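Mumberg Drultwood 24 Indoor/Outdoor Basketball

Home > Basketball > Balls > Composite

Item no. 352
Sizes: 7 (29.5 in), 6 (28.5 in), 5 (27.5 in)
Colors: Tan, Dark Tan/Black
In stock. Ships in two business days.

The Drultwood 24 is a composite leather ball for teams and players who split their time between a gym floor and an outside court. It replaces the older Drultwood, which used a harder cover and wore smooth on asphalt sooner than we liked. The new cover is softer in the hand and has a deeper pebble. The channels are wider too, and players with small hands will notice that first.

Size 7 is the regulation ball for men's and boys' play from age 12 up. Size 6 is for women's play and for girls from age 12, and many mixed rec leagues use it for the 9 to 11 group as well. Size 5 is the youth ball. If your league is strict about size, check its rule sheet before ordering, as we can't take back a ball once it has been inflated and played with.

Construction

Cover: moisture-absorbing composite, eight panels
Carcass: nylon wound
Bladder: butyl
Pressure: 7 to 9 psi, printed next to the valve
Weight, size 7: 21 oz

The butyl bladder holds air well. A ball kept indoors should need topping up every few weeks during the season. Balls ship deflated. Wet the needle before you put it in, and use a hand pump for the last pound or two of pressure. To check the bounce, drop a size 7 ball from six feet onto a hard floor, measuring from the bottom of the ball. It should come back up to between 49 and 54 inches, again measured to the bottom.

Break-in

A new ball feels slick for the first few practices. Ordinary dribbling and shooting will take care of that. Don't use sandpaper, dish soap or grip spray on the cover. We have seen all three on returned balls and the warranty doesn't cover any of them.

Cleaning

Wipe with a damp cloth after outdoor use and let the ball dry at room temperature. Keep it out of a closed car in summer. Heat lifts the panel edges, and a ball with lifted panels can't be repaired.

Team orders

The Drultwood 24 is sold singly and in team packs of six with a Grecu mesh bag. Printing of a team name or number is available on orders of 24 balls or more, in one color, on one panel. Allow three weeks. Orders for the winter season should be in by the first week of November.

Warranty

One year against panel lift, loss of shape and air loss through the valve. Normal wear of the pebble is not covered. Keep the receipt. Claims go through the store where the ball was bought.

Often bought with

Jedow dual-action pump with two needles
Grecu ball rack, holds 12
Mumberg replacement net, white

From our buying guides: Indoor or outdoor ball?

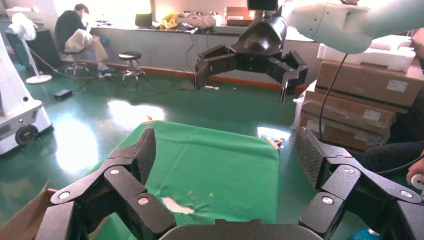 2 min read

The main difference is the cover. Full leather is for wood floors only and will be ruined by a single afternoon on blacktop. Rubber can go anywhere and costs the least, but it bounces higher and feels hard on cold days. Composite sits between the two. If you play mostly outside, buy rubber and replace it when the pebble is gone. If you play mostly inside and go out now and then, composite will last longer and handle more like the ball you'll use in a game.

Page last updated 2023-07-17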